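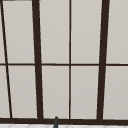 Measure 2 is what I keep going back and forth on. I got my ballot last week and read the whole thing at the kitchen table, all of it, even the fiscal note (my eyes!). The Rekik folks want every new public building in Jernuvwood to meet the energy code, and windows are a huge part of that. Think big dark brown frames, gray panes in two rows, that kind of window. I like the idea but who pays for it?
jernuv_gal, 2018-10-25

porchlight443
We do, same as always. I voted no already. The county couldn't even finish the Ekanayake Road repaving and now they want to police glass.

mossyboots
That's not fair, the road money comes from a totally different pot! I went to the September meeting and they said the surcharge is two dollars a month. I spend more than that on gum.

porchlight443
Two dollars until they raise it. Read section 4 again.

jernuv_gal
I did read it and I think a raise has to go back to the voters? The wording is a mess though.

mossyboots
Yep, back to the voters. Also look who's paying for the no mailers. Every one I've gotten says Plestora in tiny print on the back.

tidewater_dad
So what? Rekik paid for the yes ones. They needed 1000 signatures and I got asked outside the grocery store by people who couldn't tell me what was in it. I'm still leaning yes, but come on, both sides are spending.

jernuv_gal
OK that's fair. Does anybody know if the drop box at the library is open yet?

mossyboots
It is, I used it this morning.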